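Songs of the Flallville Mills: Our Class Report
April 2021

When we started this project we thought we'd find a handful of old mill songs and be done by spring break, but the Drenska library had 84 of them on tape! We listened to every one, some of them twice, and picked seven to learn for our class recording.

The Torvik tapes were our favorites - mostly fiddle, with a lot of foot stomping and somebody coughing in the back. Writing down the words took far longer than the singing did, and we still argue over the second verse of "Mitarano Waltz."
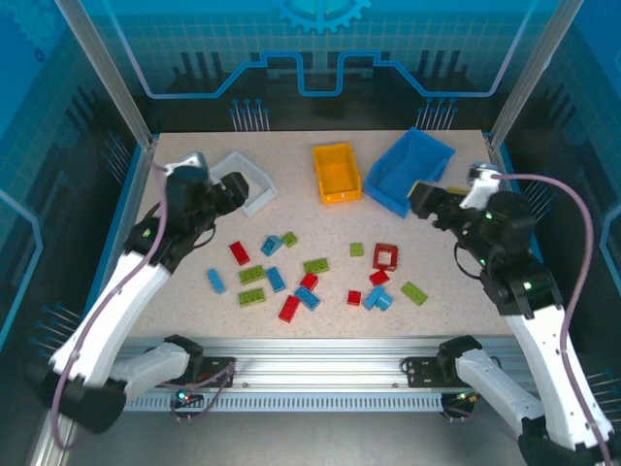
We'd love to go back and learn a few more of the slow ones next year.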